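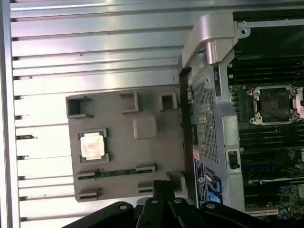 My sister wants to know why anyone would bother pulling a processor out of an old server when the whole machine costs less than a decent pair of shoes now. Fair question! I've been chewing on it all afternoon and I think it needs more than one post, so get yourself a drink.

2/ The short answer is that I like these old things. The longer answer is that I bought a secondhand Nisus rack server for $120 last December, and I've been slowly turning it into something I can live with (and sleep near, which is a taller order).

3/ What sold me was how much thought went into the inside. A little gray tray with a square bracket for the chip and corner tabs to hold it, so it isn't rolling around on the bench with the screws. I have owned furniture that was less considerate.

4/ About that pale stuff on top of the chip. It looks like old thermal paste to me, and a few of you have already written in to say I should clean it. I know, I know. Lint-free cloth, a bit of isopropyl alcohol, wipe gently in one direction and don't rush it. The Dalgleish wipes are good if you can find them, and a box of 42 lasts me ages.

5/ Please don't use a paper towel. I did that on my first one years ago and was picking fluff off it until bedtime.

6/ Somebody asked about fresh paste too. A small blob in the middle works for most desktop chips, but do look up what your own chip and cooler want before you squeeze anything. I've used the Nandari tube for years, mostly out of habit (my brother swears by another one and we've agreed not to discuss it at dinner).

7/ Oh, and the perforated metal! All those tiny square holes in the gray shroud. I love that look so much I'd put it on a kitchen cabinet. It's a magnet for dust in my house though, so I go over mine with a soft paintbrush before the vacuum comes anywhere close.

8/ Still on my list: a quieter fan from Valtungate, $49 before shipping, and I keep putting it in the cart and taking it out again. If you've run one in a bedroom or a small apartment, tell me how loud it gets at night.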